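Previous message | Next message | By thread | By date | Search archive

Subject: Re: [mokoena-house] folding knits on the bed, drawer space
From: Anathi Van Wyk

On Wednesday Lilla Kun wrote:

> I have the two deep drawers under the window and they won't close
> anymore. Everything in there is sweaters and long tops. I have been
> folding them in half and then in half again and stacking them, and
> the stack falls over whenever I pull one from the bottom. The necks
> also come out stretched on one side. Does anybody fold theirs
> differently? I don't want to hang them. I tried that with the gray
> one and got shoulder bumps.
>
> Also, is it worth buying the Graline dividers? They are the ones in
> the October list somebody sent.
>
> Lilla

Lilla,

I gave up stacking too. I fold mine so they stand on edge in the drawer, and I can pull one out without moving the rest. A drawer that held one leaning pile now holds the same sweaters with room at the front for socks.

On the dividers: I have the Graline set in one drawer and a cut-down shoebox in another. The shoebox works as well. The Graline ones slide when the drawer is half full, so I would wait until you know how many sweaters you are keeping. Buklow makes a taller one but it didn't fit under the lip of my drawer. Measure the inside height first. Mine is more than 6 inches and that was still too tight.

I do all the folding on the bed. The ironing board is too narrow for anything with sleeves, and the floor has cat hair. Make the bed first and push the pillows up to the head so you have the full length to work on. A quilt with some weight to it is better than a slippery cover, where the knit moves every time you smooth it.

This is how I do one:

1. Lay it out lengthwise with the neckline toward the pillows. Find the label so you know which side is the back. Don't worry about creases yet.

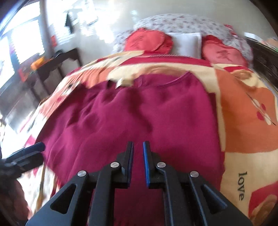 2. Smooth from the middle outward with flat hands. Do not pull on the hem or the neck. I think the pulling is what stretched yours on one side.

3. Turn it face down. Fold one side in to the middle with the sleeve, then bend the sleeve back so it runs straight down. Do the same on the other side. You want a long strip the same width all the way.

4. Fold the hem up to just below the neckline. Leave the neck itself out of the fold.

5. Fold again in thirds, or in half if it is a thick one. It should stand up without help. If it flops, the strip was too wide.

6. Put it in the drawer with the rounded fold on top.

Thick cable knits don't stand well whatever you do. I keep 2 of those flat in a Hunik bag on the closet shelf.

If you want to try the shoebox first, I have spare ones and can leave them outside 408. Let me know what depth your drawers are and I will pick out the ones that fit.

Anathi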